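Flerngate Table Covers: Mulla, Rallo and Pascu
Cut-to-size and stock covers for home, workroom and rental tables

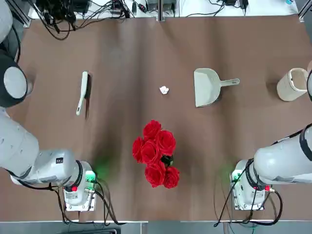
Table with a brown cover.

Flerngate sells table covers in three lines. Mulla is a woven cloth cover for everyday use. Rallo is a wipe-clean cover with a coated face. Pascu is a thick felt underlay that goes beneath either one or is used by itself under a glass top. All three come in stock sizes and can be cut to order.

Page updated Apr 12, 2020.

Choosing a line

Mulla is a cotton and polyester blend in a plain weave. It has a soft hand and hangs well over the edge of the table. It is not waterproof. A spill that sits will go through to the table, so most people who buy Mulla for a dining table also buy Pascu to go under it. Hems are folded twice and stitched with matching thread.

Rallo has a matte coating over a knit back. The coating takes a damp cloth and mild dish soap. Do not use bleach or scouring powder on it. The knit back keeps the cover from sliding on a varnished top. Rallo is sold with a raw cut edge, which does not fray, or with a bound edge at extra cost. It is stiffer than Mulla and will show fold lines for the first few days out of the package.

Pascu is a needled polyester felt, sold in gray only. It quiets plates and tools set down on the table and evens out small dents in the surface. Trim it with ordinary household scissors. It should stop just short of the table edge so that it doesn't show below the top cover.

Colors

Mulla: brown, sand, oat, dark green, brick, navy, white.
Rallo: brown, gray, black, dark green, cream.
Pascu: gray.

Dye lots vary a little. If you are covering several tables in the same room, order all the covers together and write "same lot" in the order notes. We can't match a lot later. Colors on a monitor are not exact, and we will mail swatches of any two colors at no charge.

Sizes

We keep 176 size and color combinations in stock. Rectangles, squares, rounds and ovals are all listed in the drop-down menu. Sizes given are the finished size of the cover, hem included.

To find the size you need, measure the length and width of the tabletop, decide on the drop, and add the drop twice to each measurement. A dining table usually takes a drop of 8 to 10 inches. A worktable or craft table is easier to sit at with a shorter one. For a cover that reaches the floor, measure from the top of the table down and take off half an inch.

Please measure the table itself. Old paperwork from the furniture store often gives the size with a leaf in, or rounds up.

Custom cutting

Custom sizes are available in Mulla and Rallo. Both fabrics come off a wide roll, and covers wider than the roll are joined with a flat seam down the length. Tell us if you want the seam off center. Umbrella holes, rounded corners and corner slits are also possible. Send a sketch with measurements, in inches, and keep a copy.

Custom covers are cut after payment and can't be returned unless we made the error.

Rental and venue orders

Larger orders are handled by Sebastian Hodoroagă in the contract department. The minimum for contract pricing is 30 covers of one line and color. Our biggest single order so far was 2,850 Mulla covers for a hotel group in January, and it shipped in three parts. For orders over 2,000 pieces, allow extra time for weaving.

Contract covers can have a size label sewn into the hem. Ask for it when you order, as it is done at the hemming stage.

Care

Mulla: machine wash warm, tumble dry low, iron on medium while slightly damp. Expect shrinkage of up to 2 percent at the first wash.
Rallo: wipe clean. Do not machine wash, do not iron. Roll it for storage if you have room.
Pascu: vacuum or shake out. Spot clean with cold water and dry flat.

Heat

None of our covers is a heat pad. Use a trivet under anything straight from the stove or oven. Hot cookware will mark Rallo permanently, and Pascu will harden where it gets too hot.

Shipping and returns

Stock covers ship folded in a flat box. Rallo can be shipped rolled on a tube for an added fee, and we suggest this for lengths over 90 inches. Pascu always ships rolled.

Unused stock covers can be returned within 30 days in the original packaging. Swatches don't need to come back.

Related items: cover clips, spare hem labels, storage tubes, Rallo edge binding by the yard.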